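Curitz Teleop Kit – Set-Up Guide
Section 5: Teaching a Folded-Clothes Task by Remote Control

By now you should have both arms homed and the leader handles plugged in (if not, go back to Section 4, I'll wait). This section covers showing the arms how to handle a pile of folded clothes. I picked clothes for the first real lesson since they're forgiving. You can drop a pair of jeans all afternoon and the worst you'll get is a bad fold.

5.1 Setting up the table

1. Clear a work area both grippers can reach without stretching. Run the reach check from the Wurkano menu and watch both arms go out to the corners.
2. Set the table height so the grippers can touch the surface with the elbows still bent. On my bench that's 70 cm, but yours will depend on how you mounted the arms.
3. Fold your clothes by hand and stack them. Put the stiff stuff on the bottom and the soft stuff on top. I like denim under fleece – the two feel very different through the handles, and you want the recording to have both.
4. Open the camera preview and check that you can make out the whole pile, plus whatever bin you're working next to.

Note: A shiny tabletop works fine, but look at the preview before you record. If a reflection of your ceiling lights washes out the bottom layer, dim the lights or shift the pile a little. 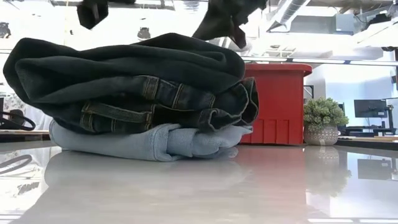

5.2 Recording your first lesson

1. Hold both handles in a relaxed grip and press the foot switch once. Wait for the two short beeps.
2. Bring the grippers down slowly over the pile. I mean slowly! Everybody rushes this part, me included, and the trained arm will copy your rush.
3. Close on the top piece only. Squeeze until you feel the handle push back, then stop squeezing.
4. Lift straight up until the piece clears the one under it, then move sideways.
5. Set it down, open both grippers all the way, and back off before you do anything else. If you skip the backing off, the arm tends to drag the cloth along on its way out.
6. Press the foot switch again to end the lesson. Tazi saves it and gives it a number.

Caution: Keep your hands off the table while the handles are live. If a piece slides and you want to grab it, hit the foot switch first, wait for the long beep, and then reach in.

Don't toss every clumsy take. If you fumbled a grab and fixed it in one smooth motion, keep it, and tag it "recovery" in Tazi. I threw mine all out in the beginning and ended up with an arm that just froze whenever it missed. The ones to delete are the takes where you stopped to think, or where the grippers bumped each other.

5.3 Working with denim

Jeans need a section of their own. They're heavy, they hold a curl, and the waistband is a lot thicker than the legs, so a grip that's good at one end can be lousy at the other.

1. Look for the thick folded end and grab a full layer or two. Pinching just the top ply will peel the fold open.
2. Stay away from belt loops. A fingertip can slip through one and hang up there, and then you're shaking your arm around trying to get loose (ask me how I know).

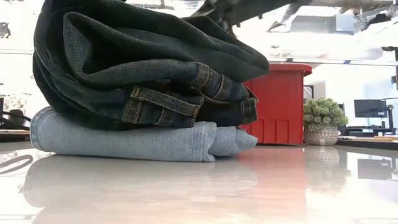

3. Use both grippers for anything bulky. Start them at the same height and lift them together.
4. If the fold starts to sag in the middle, lower it back down and bring your hands closer together.

Note: The force limit ships low. If heavy denim keeps slipping, raise it one notch at a time in the Girnora panel and try a single lift after each change.

5.4 How many lessons do you need?

More than you'd like. My own clothes set came to 104 lessons, recorded in short sittings with breaks, and I changed the pile between sittings so the arms didn't learn just one stack. Turn a piece around, swap the order, nudge the whole pile over a hand's width. Tired hands make sloppy lessons, so quit when your wrists say so.

Once you've got a batch saved, leave the handles in their cradles and go on to Section 6 to start training.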